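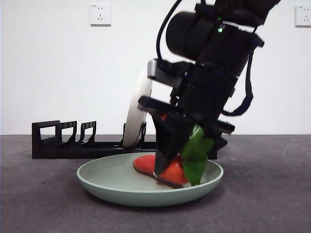
Catering and Hospitality Services, Arberg House
Staff Newsletter
Jul 31, 2019

New arrangements for crockery and drying racks in the shared kitchens

Staff are asked to note the following changes to the way plates, bowls and serving dishes are stored, used and washed in the shared kitchens. The arrangements apply to both kitchens in Arberg House and to the small preparation room on the Yordanov corridor. They have been agreed with the Facilities Office and replace the guidance printed in the staff handbook.

The kitchens were last fitted out when the building housed a much smaller number of people. Over the years the cupboards have filled with crockery of many makes and sizes, much of it chipped, and a good deal of it brought in from home and left behind. A stocktake carried out at the start of July recorded around 1000 separate pieces across the three rooms. The greater part of these had not been used for some time. Items which were damaged have been withdrawn, and sound pieces without an owner have been offered to the Zustum community kitchen, which has accepted them with thanks.

In their place the department has bought a single range of plates from Duvo, in two colours. The pale sage-green plates are for serving food, including fruit, salad vegetables and anything laid out for meetings. The white plates are for individual meals. Both colours may be washed together and stacked together, and no harm will come of a mixed pile, but staff preparing a table for visitors are asked to keep to the green. The plain colour shows tomatoes, peppers and leaves to good effect and has been well received at the lunches held so far.

Each kitchen has also been given a low black dish rack, to stand at the back of the worktop against the wall. Plates should be placed upright on their edge, with the face turned slightly forward so that water can run off. Bowls and cups go on the folding mat beside the sink and should not be balanced on top of plates. The old wire racks held plates at a steep lean and were the cause of several breakages. They have been removed, and staff are asked not to bring them back from the store.

The racks are for drying only. Crockery should be returned to the cupboard by the end of the working day, and anything left out overnight will be put away by the evening team wherever there is room. The Catering Office regrets that it cannot undertake to find particular items the next morning.

Food left on plates

A number of complaints were received during July about fruit and vegetables left uncovered on serving plates after meetings. The person who booked the catering is responsible for clearing the table, whether or not they attended. Whole items which have not been cut may be returned to the fruit bowl in either kitchen. Cut items should be covered, labelled with the date and placed in the refrigerator, where they may be kept for 2 days. After this they will be thrown away without further notice.

The artificial fruit and vegetables used for table displays and training remain available from the Catering Office. They should be wiped with a damp cloth before they are returned and must not be put through the dishwasher. Staff are further asked to keep them on separate plates from anything intended to be eaten. One set borrowed for the spring open day is still missing two lemons and an aubergine, and the office would be glad to have them back.

Tables and worktops

The dark grey tabletops mark easily if abrasive powders are used on them. A soft cloth and warm water are sufficient for daily cleaning. Where a surface has become greasy, the spray kept under the sink may be used, provided that it is rinsed off afterwards. Scouring pads are to be used on pans only. The plain white walls behind the tables were repainted in the spring, and it would be appreciated if notices were placed on the board beside the door and not fixed to the paintwork.

Borrowing crockery for events

Departments may borrow up to 16 serving plates at a time for use elsewhere in the building. Requests should be made in writing to the Catering Office, giving the room, the date and the name of the person responsible, and should arrive at least 5 working days before the event. Plates are to be returned clean and dry. Breakages should be reported so that replacements can be ordered; no charge will be made for accidental damage.

Larger orders will continue to be handled by Eleni Halilović, who is also keeping the list of items withdrawn from the cupboards. Any member of staff who believes that a personal plate, bowl or dish has been removed in error should contact her before the end of August with a short description of it. Questions about the racks, the worktops or the cleaning materials should be sent to Bujar Ionescu in the Facilities Office.

A printed copy of these arrangements will be placed in each kitchen.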